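Block Layout and Work Surface for the Tabletop Sorting Exercise

Course project report, Putetti workshop, spring term

1. Purpose

The project compared ways of setting out small colored blocks on a flat board so that each block can be reached from above without moving the ones next to it. The course handout gave the size of the table and the set of blocks. The choice of board, the spacing and the order of placement were left to the group. This report covers the work surface and the layouts. Grasp planning is covered in the companion report from the Hijazi group.

2. Work surface

The table top is a blue perforated pegboard. Blocks placed directly on it tend to catch on the edges of the holes, and a narrow block can tip when part of its base lies over a hole. A flat board was therefore placed on top. Two were tried. The first, a painted panel from the Brusanby supply room, was rejected after one afternoon. Its surface was glossy and reflected the ceiling lights, and the blocks slid when the table was bumped.

The second board is light maple, made of several planks joined edge to edge. It was sanded by hand and left without varnish. The surface is flat enough that no block rocked in any position tested. The wavy grain can be seen clearly, but it did not affect the color readings once the white balance had been fixed. The board is smaller than the table, so a strip of pegboard remains open on every side. These strips were kept clear during all trials.

3. Blocks

The set includes plain and textured shapes. Plain faces are easier to align by eye. Textured tops give uneven reflections and were harder to outline under the side lamp, the green ones most of all. Triangular prisms were stood upright for all trials. Standing a prism upright gives a flat triangular top and keeps its footprint small, but the pointed edges make its rotation matter more than that of a square block.

4. Layouts tested

Layout A placed the blocks in a straight row parallel to the front edge. Layout B used a loose grid. Layout C used a diagonal chain, with a prism toward the front and the remaining blocks leading back toward the middle of the board.
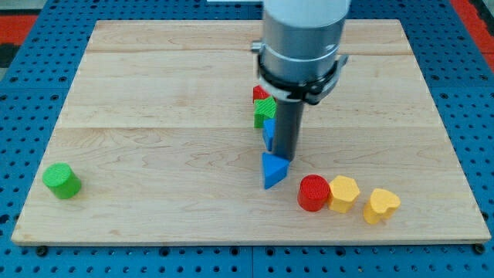 Each layout was set up and cleared seven times. After each setup, the gaps between neighboring blocks were measured with a steel rule at base level. A setup was marked as failed if any gap was less than 6 mm or if a block had to be moved by hand to free another.

Layout A failed most often. Small errors in the row added up, and the last block usually ended too close to its neighbor. Layout B had the fewest failures but took up the most board area. Layout C fell between the two. Its main weakness was rotation of the prism, since turning it slightly brings one pointed edge closer to the next block.

5. Data handling

Gap readings and block positions were entered in the Zurnlow logging sheet, which held 3,315 rows at the end of the project. Two setups were removed because the board had shifted on the pegboard between placement and measurement. A pencil mark was then made on the underside of the board and matched to a hole before each session.

6. Limits

All measurements were made at base level. Gaps higher up were not recorded, so any lean in a block is missing from the data. Only one person placed the blocks in Layout C, while the other layouts were shared, and the difference in handling was not checked.

7. Further work

The grid should be repeated with a closer spacing to find out how much board area can be saved before failures rise. A printed paper template under the blocks would make rotation easier to control, provided the paper can be held flat without tape showing near the blocks.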